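Budgeting for a second pair of hand-held grippers: what am I leaving out?

Posted in Equipment & Purchasing
Tags: hand-held grippers, tabletop tasks, spares, budget

Hermine Camenzind

I have to submit an equipment request by the end of August for a second tabletop station. The first one runs one pair of hand-held grippers, one operator, small pick and place tasks at a white table. The second should do the same tasks so that the recordings from both can be pooled.

The only firm number I have is a quote of $2,416 for the pair, from a reseller called Prariro. It covers the two grippers, mounting plates and one cable per side. It does not cover a table, containers, task objects, spare jaws, power or shipping. Lead time is 21 working days from payment.

I put in a placeholder of $836 for everything else and was told on Thursday to justify it line by line. Has anyone here built a budget for this sort of station? I am mainly unsure about spares and about how much to allow for the table and fixtures.

No arm purchase is planned this year. Please leave that out of the totals.

kolora_bench

The quote is the easy part. Your $836 can be defended, but only if you split it by how often each item gets replaced. Lumping cables and tabletops under "misc" is what gets a line struck.

I would work from a typical task and list whatever the operator touches or has to reach around. Ours are mostly container tasks, with a small object in a lidded box and a gripper in each hand.
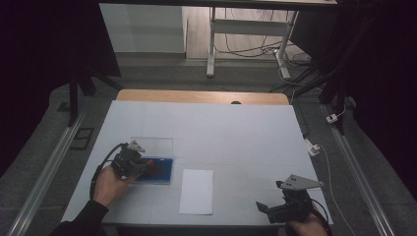 Lines to put in the request

1. Cables. Treat these as consumables. The cable leaves the gripper close to the hand and flexes on every reach. Buy two spares per side with the original order, same length and same connector. Ordering them later costs you a second shipping charge and the full lead time.

2. Jaw tips. One spare set per gripper. If the vendor sells tips separately, get that price in writing now. Prariro lists them on request only.

3. Mounting plates. One spare of each angle you use. They are cheap, and if one cracks you lose a day of recording. Check the hole spacing against your existing pair before ordering. The Jandora plates we bought did not match our older ones and we had to drill them.

4. Containers and task objects. Buy at least three of each identical item on one invoice. Clear boxes get scratched and hinged lids wear out. If the product is discontinued halfway through, your two stations no longer match.

5. Table surface. If the first station is white, make the second one white, from the same supplier if you can. A fold-out covering will show creases for a while. Budget for a board under it and a replacement covering.

6. Power and cable routing. Adapters, a floor cover for any cable that crosses the operator's side, and a strip with more outlets than you think you need. People forget this line and then take it out of petty cash.

7. Background. Dark curtains and poles, if the room is shared. Get the drop height right the first time.

For reference, our split outside the grippers was close to half on items 1 through 3, a quarter on the table and background, and the rest on containers and power. Yours will differ if you already own a table.

Also ask about the warranty on the pair. Ours excluded the cable and its connector, so we moved money from the service line into item 1.

wanigasekara_lab

Agree with most of that, but I would not buy spare plates. Have them printed in-house if you have access to a printer.

Add a line for import duty if the reseller is overseas. Our first order sat for 8 days over an unpaid customs charge and the purchasing office had no code to book it against.

tmk

can you just buy one extra gripper instead of all the spare parts? thats what we did. works for either hand if the plates are swappable

kolora_bench

Depends on the plates. If left and right are mirrored you need both plates on the shelf as well. At her price one extra gripper would eat the entire placeholder and then some, so I would only do it if the request can be raised.

Hermine Camenzind

Thank you. The plates on our current pair are mirrored, so I will go with cables and tips first and ask Prariro for a single-gripper price as an optional line. Duty was missing from my draft entirely and I have added it. The connector exclusion is in our warranty too, page two.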